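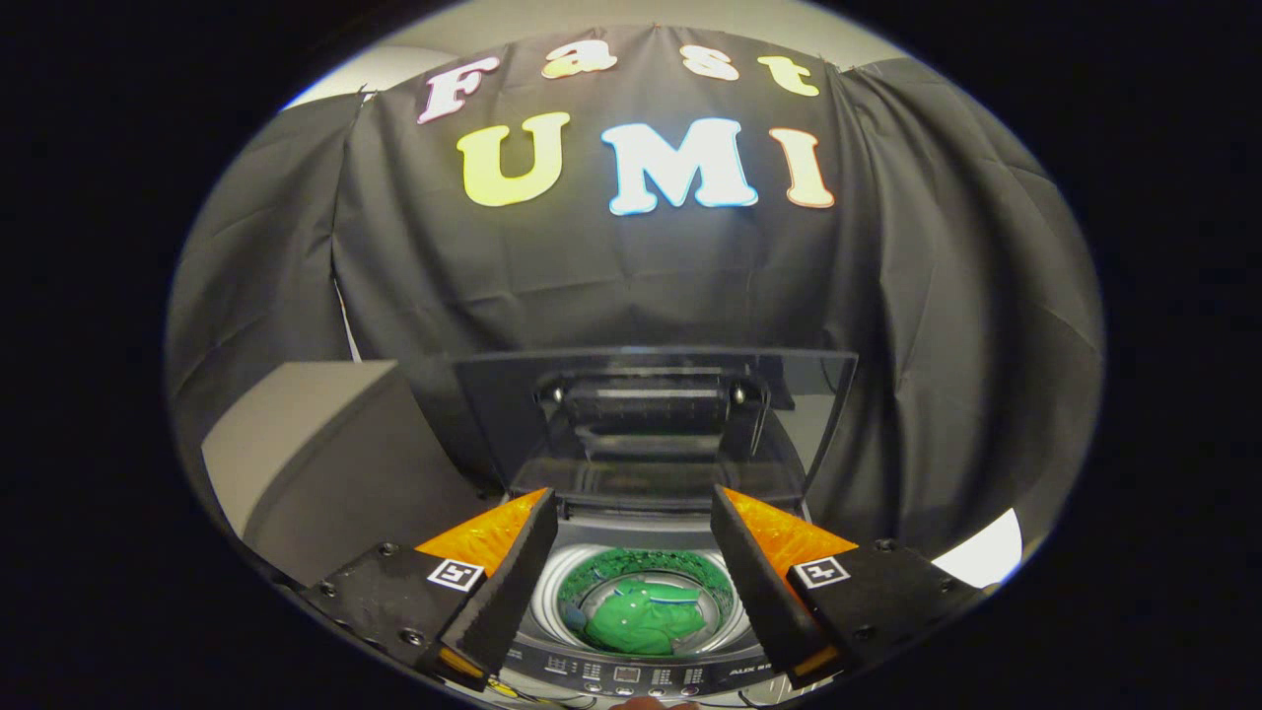 Figure 6.1. Garment in the drum of the top-loading washer, seen from between the gripper jaws.

Unit 6: Recording Demonstrations for the Laundry Task
Course: Robot Manipulation Laboratory
Instructor: Rebecca Negri
Revised 17 May 2026

6.1 Scope

This unit covers the unloading half of the laundry task. Loading was covered in Unit 5 and is not repeated. By the end of the unit each group will have recorded a set of demonstrations with the hand-held gripper, checked them with the Tellari scripts, and submitted them for the shared training run.

Read Section 5.3 again before the lab. The definitions of episode, segment and keyframe are the same.

6.2 The task

An episode begins with the lid open, the garment at rest at the bottom of the drum, and the gripper above the opening with the jaws apart. It ends when the garment lies in the receiving bin and the jaws have been opened and withdrawn. The machine stays unplugged for the whole lab. Do not press anything on the control panel, even between episodes.

Four segments are labeled:

Approach. The fingertips move from the start pose to just above the cloth.
Grasp. The jaws close on a fold.
Lift. The garment clears the rim of the drum.
Release. The jaws open over the bin.

Segment boundaries are set by the operator afterward, in the labeling tool. If a grasp fails and is tried again in the same episode, both attempts belong to the grasp segment. Keep the episode. Failed first grasps are useful to the policy provided the recovery is clean.

6.3 What makes the drum hard

Three properties of the drum matter for this unit.

First, the wall. Perforated steel gives bright, broken reflections that move as the camera moves. Feature tracking on the wall is poor, and a pose estimate that leans on it will drift. The tracker needs fixed, high-contrast detail outside the drum. In Figure 6.1 the cut-out letters on the black cloth ("Fast" over "UMI") supply strong edges behind the machine. Keep them in view during the approach wherever the motion allows it.

Second, color. The garment and the base plate in Figure 6.1 are both green. A segmentation method based on color alone will merge them at the lower boundary of the cloth. Groups using the Sartori baseline should expect this and set the mask source to "learned" in the configuration file.

Third, clearance. The fingers have to go down inside a round opening with the wrist held nearly vertical. Tilting the tool brings the outer side of one finger against the rim. Contact with the rim is allowed at low speed, but it must be flagged in the episode notes.

6.4 Jaw width

Jaw width is recovered from the two square markers, one on top of each mounting block. The width signal is lost when either marker is covered. Sleeves are the usual cause, followed by a thumb placed too far forward. The script interpolates short gaps and rejects an episode with a gap longer than 300 ms.

Before each session, open and close the jaws fully five times with the recorder running. The calibration step reads the minimum and maximum from this clip. A group that skips it will get widths that look reasonable and are wrong by a constant factor, and the error will not show up until training.

6.5 Procedure

1. Wipe the lens. Check that both markers are flat and clean.
2. Start the recorder and make the calibration clip.
3. Record the mapping clip: one slow pass over the machine and the backdrop, 40 seconds, with no garment handling.
4. Drop the garment into the drum from rim height. Do not arrange it.
5. Record the episode. Move at a steady pace and do not pause over the opening.
6. Return the garment and repeat from step 4.
7. Change operators at the halfway point of the session.

Step 4 is the one most often done badly. A garment placed by hand tends to land the same way up each time, and the policy learns that one shape.

6.6 Checking the data

Run the Tellari check on the lab machine before leaving. It reports lost tracking, marker gaps and episodes with no detected closure. Last year's section submitted 1,000 episodes, and the check rejected 329 of them. Most of the rejections were tracking losses inside the drum, in episodes where the mapping clip had been rushed.

Rejected episodes may be replaced during open lab hours. They may not be edited to pass.

6.7 Submission

Upload the episode folder, the calibration clip, the mapping clip and the notes file to the Flosetden server under your group number. The notes file is plain text, one line per episode. Leave the line blank if there is nothing to report. Training results will be returned in July together with the Unit 7 assignment.

Reading for next time: Rerkgate lab manual, chapter 4, through the section on latency matching.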